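September 5, 2021

Continue with the walnut ink. Last entry was short and I apologize to whoever reads it, the numbers were on a loose paper which I have now glued on the opposite page.

The jar from April was opened this morning. There is a thin skin of mold on the top, gray-green, and it came off in one piece with the spoon. Under it the liquid is good: very dark, smells like wet leaves and a little like vinegar. I strained it two times, first through the old cotton and then through a coffee filter. The filter becomes blocked very fast, so I changed it whenever the dripping stopped. Next time I should let the jar stand a full night before straining and take only from the top.

Volume after straining was a bit less than I hoped. I put 200 ml in the small enamel pot and reduced it on low heat until it was half. Do not leave it alone in this phase. The edge of the pot dries and makes a brown crust, and if the crust falls back in, it gives grains which the pen will find immediately.

Then I divided it in 4 portions:

- A: nothing added
- B: gum arabic only
- C: gum arabic and a clove
- D: gum arabic, clove, and a very small piece of rusty iron (from the Ollow gate hinge)

Portion D turned from warm brown to nearly black in less than an hour. I like the color but I don't trust it. Iron with so much tannin can eat the paper after some years, and the book for Lovby must last. I will keep D for labels and for tests only.

Writing tests, all with the same steel nib, cleaned between each one:

The Drisdale paper (the cream one, heavier) takes A very badly. It spreads along the fibers and the thin strokes become hairy. B is much better, sharp edges and a nice shine where the ink stays thick. C is the same as B, I see no difference, but the clove is there for the mold and not for the line. On the cheaper white paper all four are acceptable, also A, so this paper must have more size in it. I did not expect it from such a price.

On the Ó Gríofa handmade sheets the result depends on the side. The felt side drinks the ink. The wire side is good with B and C if I hold the pen light. I marked the wire side with a pencil dot in the lower corner of each sheet, please do not erase the dots.

One mistake to remember: I put the gum in as powder and it made lumps. It must be dissolved first in warm water, and stay there until it is clear like thin honey. I lost part of B because of this and had to strain again.

Drying time on Drisdale with B: 7 minutes until it does not smear with a dry finger. With more gum it would be longer and also it could crack when the page is folded, so I stay with this amount.

About color. I find it difficult to write down a brown in a way that another person can mix it, and on the phone we always misunderstand each other. I tried to compare with ordinary things, and most of them are too yellow or too red. When I look at a drink in a plastic bottle, like the brownish one with the red screw cap that lies tilted in the gray cup, I can say "brown" and be correct, but this says nothing of how it would look as a thin layer on paper. So from now on I paint a strip for each batch, one coat, two coats, three coats, and we speak only about the strips.
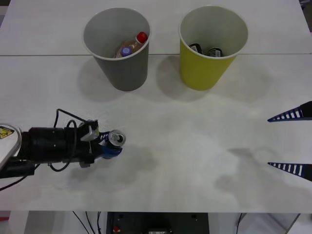 The strips for A to D are clipped inside the back cover. Half of every strip is covered with black card and the other half goes in the south window. I check after 2 weeks and again when the winter term begins.

Still to do: ask Lovby if they want the warmer or the darker tone, order more gum, find a better filter. The husks in the second bucket are already soft and I want to start them before they dry out. Cover the bucket with the heavy lid, not with the cloth, the flies came through last time.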